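OK I have fallen down a hole and the hole is cordial. Old-fashioned fruit cordial, the kind you water down. Thread, because my family has stopped listening!

Started in March when a neighbour left a bag of lemons on our step. I made 2 bottles, gave one back to her, and drank the other in 4 days.

The method I keep coming back to: zest first, steep it overnight in the sugar, then add the juice and only enough hot water to dissolve everything. Don't boil it. Boiled lemon tastes like a cough lolly.

Citric acid is your friend. One level teaspoon per litre and the flavour suddenly stands up straight. It's in the baking aisle, usually down near the bicarb.

Blood plum is the best COLOUR of anything I've made, but you have to strain it twice and your tea towel will never recover. Use the ugly tea towel.

Fermín Bustos put me on to adding a bay leaf to the raspberry one and I was rude about it for a week. He was right. It goes sort of green and savoury at the back, so good with soda water.

Failures so far: cucumber (tasted like a wet lawn), and a rhubarb batch I left on the bench over a hot weekend, which fizzed. Keep it in the fridge, people. Mine lasts up to 8 weeks in there if the bottles were properly sterilised.

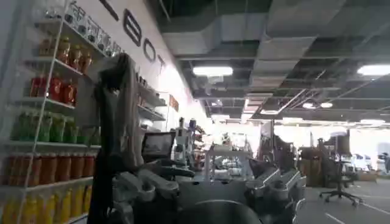 Also, please try it in things that aren't drinks. A splash of ginger cordial in a salad dressing! Lemon brushed over a warm tea cake! Plum on porridge, which my kids now demand by name.

Next up is quince, if I can find some at this time of year (doubtful), and otherwise mandarin with a bit of cardamom. Damilola Bassey says to leave a strip of the peel in the bottle so I'm doing one with and one without.

If your nan had a cordial recipe, I want it. Smudgy photo of the card is fine, cups and ounces are fine, "sugar until it looks right" is fine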